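LING 811: Words and Memory
Unit 4 handout: Learning vocabulary with a card box

Welcome back! This unit is my favorite of the whole course, so forgive the length of the reading list. Last time we looked at how a new word gets in. Now we look at how it stays, and at an old, cheap, wonderfully effective tool for keeping it there.

Spacing

Suppose you meet the Pukia word for "river" tonight and read it over twenty times. You'll feel great about it! By the end of the week it may well be gone. Spread those same readings across several days and far more of it sticks. This is the spacing effect, and it shows up with children, adults, poems, faces, surgical skills, you name it. The gap lets you forget a little, and the small effort of pulling the word back is what strengthens it.

Recall beats rereading

Looking at a word and thinking "oh sure, I know that one" is recognition. Producing the word from a blank start is recall, and it's harder. A card forces recall as long as you play fair: say your answer out loud, then turn the card over. If you're learning a new script, write the word by hand too. Thai, Georgian, and Amharic learners in past sections all told me their reading sped up once they made their own cards. 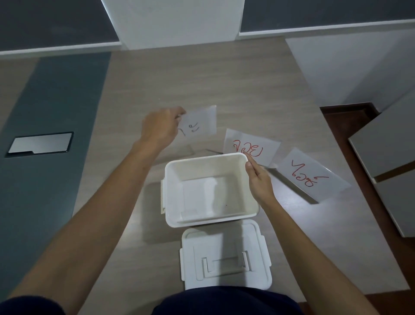 How many new words should I add each day?
Start with ten and stay there for two weeks. Every new card comes back several times as a review, so the pile grows faster than you expect. When reviews take you less than fifteen minutes, add a few more. If you skip a day, do the reviews first and leave the new words for tomorrow.

Setting up your sections

The classic system sorts cards by how well you know them. A card you get right moves up one section. A card you miss goes all the way back to section 1, no hard feelings.

Section 1: review every day
Section 2: every other day
Section 3: twice a week
Section 4: once a week
Section 5: once a month, then retire the card

Masaru Matsuda taught this course before me and used only three sections. His students did fine, so feel free to simplify. What matters is that the gaps get longer.

What to put on a card

1. One word or short phrase per card. Lists on a card are a trap; you'll remember half and call it a pass.
2. A whole sentence on the back, ideally one you might say yourself. "The soup is too salty" beats "salty" every time.
3. Something for the sound. Mark tone or stress in a way you'll understand in May, when you review for the final.
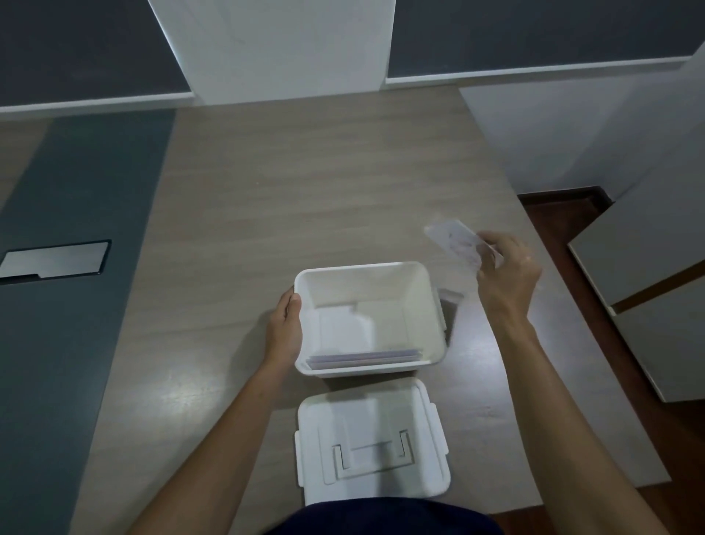
4. Both directions, on separate cards. Going from English into the new language is the tough one, so give it its own card and let it move at its own pace.

For next class

Make 100 cards from the Stonadell word list (it has 300 entries, pick the ones you'd really use) and run section 1 at least four times. Bring your missed cards. We'll look for patterns, and I promise the patterns are fascinating: lookalikes, soundalikes, and whole families of abstract nouns that refuse to settle.

Reading: course packet, chapter 2, plus the Sakai diary excerpts.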